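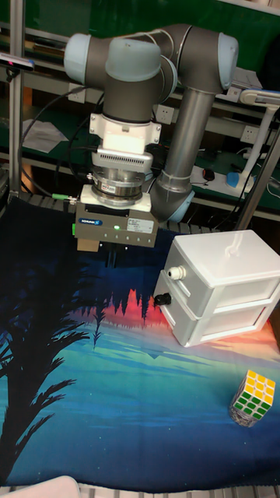
Last modified: 14th February

Subject: Re: [office-life] Moving to a shared inbox, anyone survived it?

Hi Idalina and everyone,

Oh boy, have I got opinions on this one. We went over to a shared inbox at Marikar in November and I only stopped grumbling about it last week, so take what follows with a grain of salt.

Idalina Aguiar wrote:

> My manager at Kenik came back from a seminar all fired up and now wants
> the six of us to give up our own customer mail and work out of one big
> shared inbox. She says it will be fairer. I say I'll end up answering
> everything, same as I already do with the phone. Two people on the team
> are great at looking busy when something ugly comes in. Has anyone here
> done this and lived? And how do I bring up the phone thing without
> sounding like a whiner?

First the ugly mail, because yes, that happens. Our first month was a mess. Everybody grabbed the easy ones (address changes, please resend my invoice) before their coats were off, and the long angry ones just sat there. I counted one morning and we had 212 unread, 63 of them older than a week. I took that number to my boss, and it worked a whole lot better than the month I'd spent sighing loudly at my desk!

What we do now is oldest first, no skipping. If you open it, it's yours until it's closed or until you ask someone out loud to take it. There was some sulking. One guy on our team started taking very long bathroom breaks around the time the Vevano account wrote in, and we all noticed, and eventually he noticed us noticing.

Also, please get her to agree on a sign-off before you start. We had three people signing "The Team", one signing her full name plus a quote about sunsets, and me. Customers kept asking for the sunset lady.

On the phone thing, I'd bring it up on its own and soon, before the inbox change swallows it. Keep a tally for two weeks, just who picks up, nothing mean. When I did this at Valia (my old job, different zoo) I had picked up 100 calls and the person across from me had picked up nine. I showed my supervisor privately and asked if we could do a rota. She said she'd had no idea, and I believe her, her office was down the hall with the door shut. We had the rota by the next Friday meeting... okay, maybe the one after that.

How much mail are you folks getting, by the way? We run at 800 a month, and if you're way under that I'd push for keeping your own regulars and only sharing the new stuff.

Let us know how it goes, and good luck with the seminar glow. It does wear off.

Hugs from the second floor,
Bev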